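We use cookies to improve your experience on this site. By continuing to browse, you accept our cookie policy. Accept | Manage settings

1/ The Laryea Housing Trust has published its updated guidance for residents moving into the Etamberg building. The guidance applies to all 247 apartments and replaces the version issued in May.

2/ Keys will be released at the front office on presentation of a signed lease and one form of photo identification. Each household receives 3 keys. Replacement keys must be requested in writing.

3/ The freight elevator must be reserved in advance. Reservations are limited to 3 hours per household. Residents who need more time should contact the office -- extensions are granted when the schedule allows.

4/ Every apartment comes with a stove, a refrigerator and window shades. Furniture, linens and personal care items are not supplied, and residents should plan to bring their own.
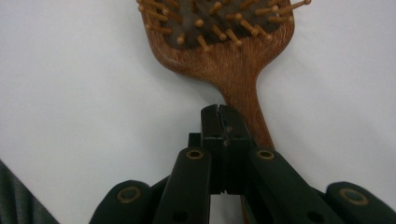

5/ Renters insurance is required before move-in. Proof of coverage may be sent by email or handed in with the lease.

6/ A refundable deposit of $200 applies to each storage locker. Lockers are assigned in the order in which applications are received. Paint, fuel and propane may not be stored in the building at any time.

7/ Boxes should be flattened and left in the recycling room on the Idus Street side. Large items -- mattresses, sofas, appliances -- require a separate pickup request.

8/ Questions may be directed to Ntombi Pillay, Resident Services. Printed copies of the guidance are available at the front office.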